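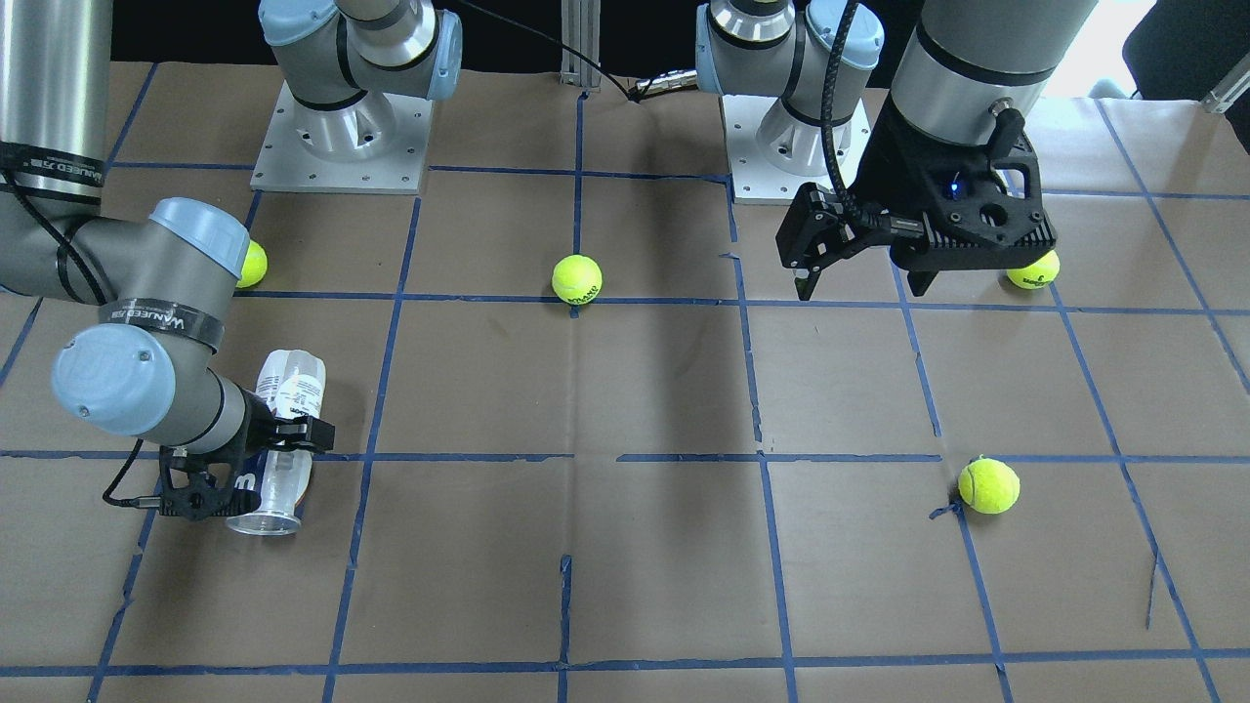 Kraft paper, blue painter's tape and four balls on the table

Tennis balls: back in the can or into a basket?
Namthorpe Social Tennis > Gear and storage

baseline_moth
Posted 26/07/2019
I've been sorting out the club gear and have the table covered in brown paper with tape squares on it, so I can keep the balls apart while I go through them. The plan was a square for each grade: match, practice, and dog. What I can't decide is whether there's any point putting the practice balls back in their plastic cans afterwards. We have 52 empty cans in the cupboard because people keep handing them in. They take up a whole shelf. Do you keep yours or recycle them?

tusa_lob
Recycle them. Once the seal is broken the pressure is gone and the can does nothing for the ball. We went to open baskets at Tusa years ago and the balls are no worse for it.

Kekex
I don't agree with that. The can won't hold pressure, but it keeps dust and damp off the felt. Our shed is damp from October on and balls left in the open basket go grey and heavy. The ones in cans with the lid pushed on are still playable. They stack well too if you lay them on their sides.

tusa_lob
Then the problem is the shed. Plastic lids aren't airtight. If the air is damp, the can will be damp.

Kekex
Less damp. I've done both in the same shed.

drop_shot_deb
How are you grading them? We drop each one from shoulder height onto concrete and anything that doesn't come back to the hip goes in the practice bin. Felt gets checked after. A bald ball can still bounce fine, it just flies.

baseline_moth
Same, more or less. I drop them on the path outside, then give them a squeeze. If I can push a thumb in easily it goes to the dog square. Felt I'm less fussy about for Thursday juniors, sorry, I mean the junior group whenever they're on. They lose half of them over the fence anyway.

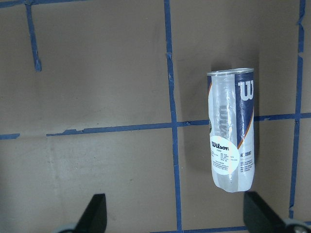
The ones with a crushed side or a split I'll throw out regardless, and any without a plastic lid are no use for storage. That might bring the number down to something that fits in one crate. I'd sooner settle it that way than chuck the lot.

carrasco_courts
We had this argument at Carrasco. Last season we went through 1,386 balls, and the season before it was 1,625, so cans for all of them would have filled a room. Now we keep enough for the match balls and the coach takes whatever is left for target practice. The kids like knocking them over.

On recycling, take the metal ring off first if your council wants the materials separated. Ours does. Use pliers and gloves, the edge is sharp. Check the colour of the bin lid too, as half our members were putting them in the wrong one.

drop_shot_deb
Second the gloves.

second_serve_sam
Does the tape come off the paper again? I'd like to try the squares but our table is an old varnished one and I don't want marks on it.

baseline_moth
It's painter's tape, so it lifts all right if you go slowly. On kraft paper it can take a bit of the surface with it. I only stick it to the paper, so the table isn't touched. Fold the paper under at the edges and tape it there.

tusa_lob
A marker pen would do the same job for less.

baseline_moth
It would, but I had the tape.

Kekex
If you do end up throwing out good cans with lids, I'll have them. I can pick up from Namthorpe. We have nearly 300 practice balls to put away before the wet weather.

baseline_moth
Done. I'll put the sound ones in a crate with your user name on it and leave it inside the clubroom door. Send me a message before you drive over so I can make sure it's unlocked.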